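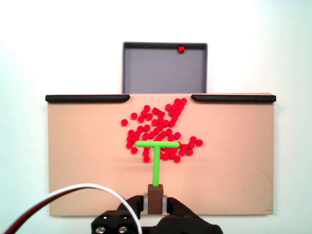 FOR IMMEDIATE RELEASE

Muson opens orders for Harasym, a tabletop sweeping game in red and green

Muson is taking orders from today for Harasym, its new tabletop game of pushing, herding and clearing up. Shipping starts in October. Store orders first, single copies a week later.

The idea is simple. A pile of small red pieces in the middle of a flat beige board. Two black rails along the far edge, with a gap between them. A gray tray behind the gap. Players take the green T-shaped pusher and work the pieces through the gap and into the tray. No picking up, no fingers. Pieces that bunch up at the gap have to be backed off and brought round again, and most of a turn goes on exactly that.

Harasym began as a clearing-up exercise at Sinlow, the after-school club that shares a building with the Muson workshop. Kids there were sweeping beads off a table at the end of every session and started timing each other. Muson built a first board over one winter, then 21 more versions before settling on the rail height and the width of the gap. Too wide and the pile went through in two shoves. Too narrow and it just jammed.

The finished game was tried out by 67 households over the spring. Feedback changed a few things:

– The pusher got a longer stem, after complaints about sleeves dragging through the pieces.
– The board surface is now matte. The glossy one showed every fingerprint and the pieces slid too far.
– The tray has raised rims, so a hard push doesnt send anything onto the floor.
– The rules went from four pages down to 2.

There are two ways to play. In the short game each player gets one minute and the tray is counted at the end. In the long game the whole board has to be cleared, stragglers at the sides included, and the fewest strokes wins. Stragglers are the hard part. One piece sitting way out on its own can cost as many strokes as the middle of the pile.

Suitable for ages six and up, one to four players. Small parts, so please keep away from children under three. Board and tray wipe clean with a damp cloth – no sprays.

The first batch is 209 sets, all packed by hand at the workshop. A second batch is planned for January if the first one goes. Spare pieces and replacement pushers will be sold seperately through Nillon, which is also handling all store orders and returns.

Review copies: a small number available, please ask early. State whether you need the set back-dated for a holiday gift guide and we will try to get it out the same week.

Press and trade questions to the Muson front desk, 9 a.m. to 4 p.m. Closed for lunch at noon.

ENDS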